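収納計画実習 第5回 配布資料
器を重ねる、器を置く
担当:ユネス・シュライビ(演習補助:ナレンドラ・アガルワル)

1. 今回の範囲

前回は引き出しの内寸の測り方を扱った。今回は鉢に移る。皿は平らに近く、枚数に厚みを掛ければ積んだ高さの見当がつくが、鉢ではそうならない。鉢は上の一つが下の一つの中に沈むため、積んだ高さは沈み方で決まる。沈み方は口径、側面の傾き、高台の径、縁の厚みに左右される。

教科書は第4章の前半を読んでおくこと。後半の吊り戸棚の節は次回に回す。

2. 作業面の準備

机にクラフト紙を敷き、青い養生テープで縦横に区切ってから始める。紙はしわを手で伸ばして敷く。細かい折れ目は残ってもよいが、器の高台が乗る位置に大きな浮きがあると、後の高さの測定値が変わる。

テープは端から順に貼らず、先に縦を全部通し、その後で横を渡す。交点ではテープが二重になるので、器は交点を避けてマスの中に置く。

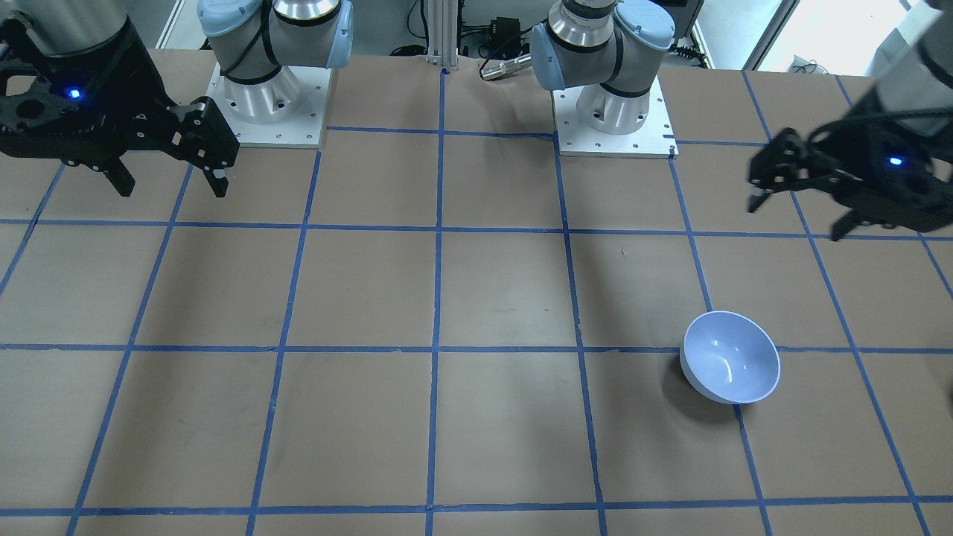 図1 青いテープで区切ったクラフト紙の上の鉢(淡い青白色、一つ)

最初の測定は鉢一つで行う。口径は縁の外側から外側までとし、向きを変えて二度測って大きいほうを採る。手づくりに近い器では口がわずかに楕円になっていることがあり、一度の測定では棚板の奥行きが足りなくなる。高さは紙の面から縁の一番高いところまで。高台の径は器を伏せて測る。

記録用紙には、次の順で書く。
口径/全高/高台径/縁の厚み/色と材質(わかる範囲で)

材質がわからないものは「不明」でよい。見た目だけで磁器、陶器と書き分けないこと。昨年度の提出物で一番多かった訂正がこの欄だった。

3. マス目の使い方

マス目は位置を言葉で伝えるために使う。実習では奥から手前へ行を数え、左から右へ列を数える。「奥から二行目、左から三列目」と書けば、別の班の者が同じ場所に器を置き直せる。「真ん中あたり」「少し右」は記録には使わない。

数える起点は班の中で一人を決め、その人の立ち位置から見た左右で統一する。向かい側から書いた記録が混ざると、後で照合できなくなる。

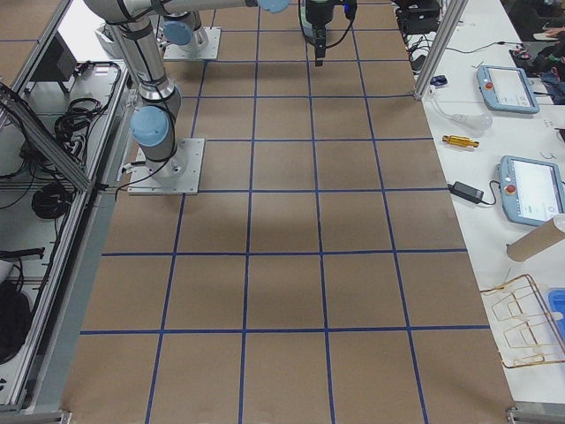
テープの線は幅を持っているので、寸法の基準にするときは線の手前側の縁を使う。線の中央を使うと、人によって読みが少しずつずれる。マスの大きさそのものは採点の対象にしないが、器の口径より一回り広いことは確かめておく。口径より狭いマスでは縁が隣の線の上に張り出し、真上から見たときに高台の位置がわからない。

照明の影にも注意する。天井灯の影は紙の上で薄く広がるので、縁の位置を目で読むときに影の端と取り違えやすい。読みにくいときは定規を縁に当てて読む。

4. 同じ鉢を重ねる

同じ形の鉢を重ねるとき、一つ増えるごとに加わる高さを「重ね増し」と呼ぶ。教科書では「ピッチ」と書いてあるが同じものである。

積んだ高さ = 全高 + 重ね増し ×(個数 − 1)

計算例。オトブリッジの食堂改修の課題で使った鉢は、口径162 mm、全高68 mm、重ね増し13 mmだった。三つ重ねると68+26で94 mm、五つでは68+52で120 mmになる。全高に個数を掛けた340 mmで棚を割ると、棚一段分の半分以上が空く。

棚の有効高さは、積んだ高さに手を入れる余裕を足して決める。余裕は取り出し方で変わる。縁を両手で挟んで引き出すなら少なくて済み、上の一つだけを持ち上げて取るなら、鉢の沈んでいる分を抜くだけの空きが要る。計算例の鉢では、沈みは68−13で55 mmになる。側面に傾きがあるので、途中から斜めに抜けることもあるが、計画では55 mmをそのまま足しておく。
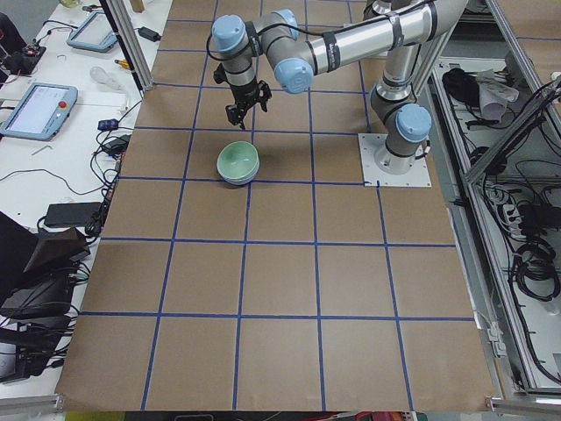 重ね増しは、二つ重ねて一度測っただけでは足りない。縁の厚みや高台のわずかな違いが積もるので、手元にあるだけ重ねて全体の高さを測り、全高を引いてから(個数 − 1)で割る。二つのときの値と全部のときの値が違う場合は、両方を記録し、計算には大きいほうを使う。

横から見て縁の線が平行にそろっているかも見る。途中で線が傾いていれば、その下の鉢の中で高台が片側に乗り上げている。一度下ろし、内側に異物がないかを確かめて重ね直す。それでも傾くときは「傾きあり」と書き、向きを変えた結果も添える。

色の濃さや釉のつやは重なり方とは関係がないが、棚から探すときには役に立つ。色の同じ鉢は縁の重なりが見分けにくく、個数を数え違えやすい。記録する前に、上から一つずつ縁に触れて数えること。

5. 違う鉢を重ねる

家庭の食器棚では、同じ鉢だけが並ぶことは少ない。大きさの違う鉢を重ねるときは、大きいほうを下にする。入るかどうかは口径だけで判断できない。見るのは次の二点である。

(1) 上の鉢の高台が、下の鉢の見込み(内側の底)に届くか。
(2) 届かない場合、上の鉢の側面が下の鉢の縁、または内側の壁のどこで止まるか。

高台が底に届けば、上の鉢は水平に落ち着く。途中で止まる場合は、当たる場所が一周そろっていないと片側へ傾く。口径の差が小さい組み合わせで起こりやすい。
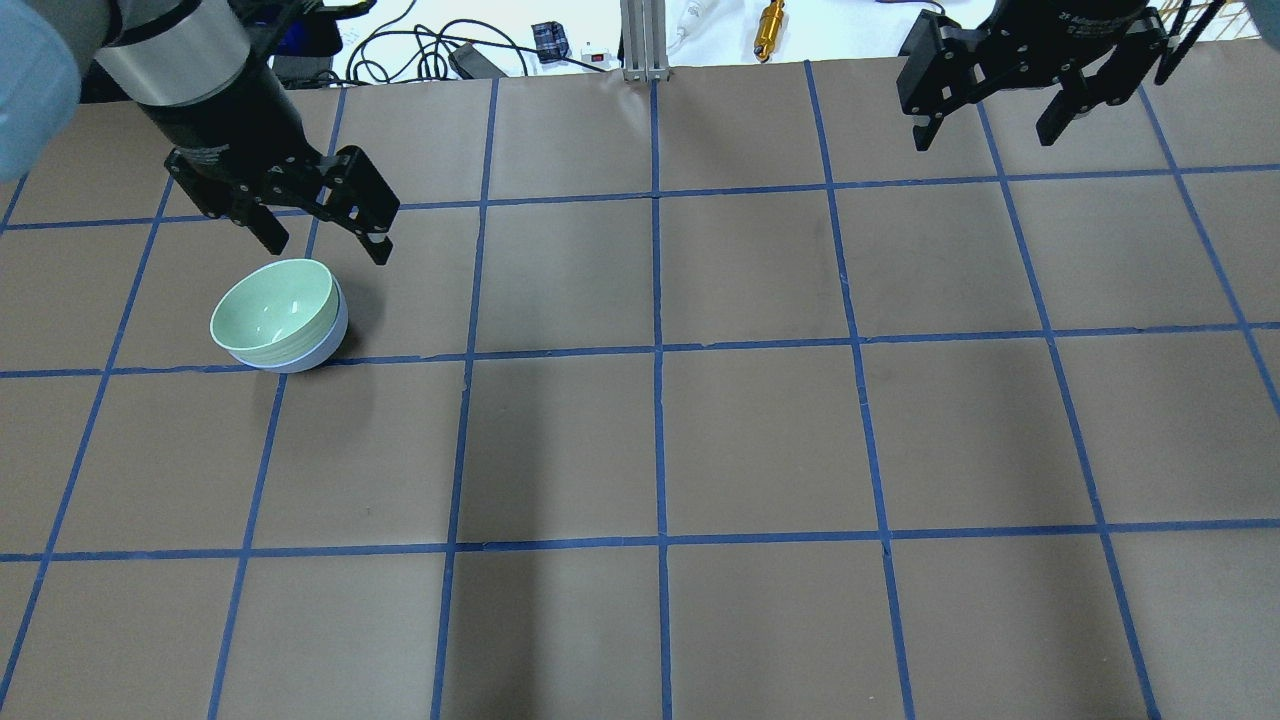
傾いた組では、上の鉢の縁の最も高い点までを積んだ高さとする。低い側の高さも測り、差を記録用紙の備考に書く。差があるまま三つ目を重ねると傾きが大きくなるので、違う鉢の組は二つまでとし、三つ目からは隣に置く。

取り出す回数も考えに入れる。毎朝使う小鉢を、月に一度しか使わない大鉢の中に入れておくのは構わない。逆に、よく使う鉢が下になる組は、高さの上では収まっていても計画としては直しの対象になる。

側面どうしが当たる組は、使ううちに当たった線に沿って擦れた跡が出ることがある。気になる器には間に薄い布か紙を一枚挟む。挟んだ場合の高さは、挟んだ状態で測り直す。計算で足さない。

6. 実習の手順

二人一組で行う。一人が置き、一人が記録する。途中で一度交代する。

① 紙とテープを整え、数える起点を決める。
② 鉢を一つずつ測る。
③ 同じ鉢を重ね、重ね増しを求める。
④ 違う鉢を二つ重ね、水平か傾きかを見る。
⑤ 置いた位置を行と列で書き、隣の組に渡して再現してもらう。

⑤で位置が合わなかった組は、起点の取り違えか数え始めの行の違いをまず疑う。置き直した組の名前も書いておくこと。

器を動かすときは縁を片手でつままず、側面を両側から支えて真上に上げる。紙の上を引きずるとテープの端がめくれる。欠けやひびを見つけたら測定から外し、アガルワルに渡す。

7. 提出課題

自宅または下宿の鉢を二種類選び、それぞれの口径、全高、高台径、縁の厚みを測る。一方を他方に重ねた高さを測り、それが入る棚の有効高さを計算する。計算式は途中を省かずに書く。同じ鉢が二つ以上ある場合は、重ね増しも求める。

用紙はA4で二枚以内。側面から見た略図を一つ入れ、上の鉢が当たっている箇所に印を付ける。写真を付けてもよいが、略図の代わりにはならない。鉢が手元にない者は教室の貸出棚のものを使ってよい。貸出簿に番号と返却の時刻を書く。

次回はベンキランの台所図面を使い、吊り戸棚の段割りを行う。三角スケールを持参すること。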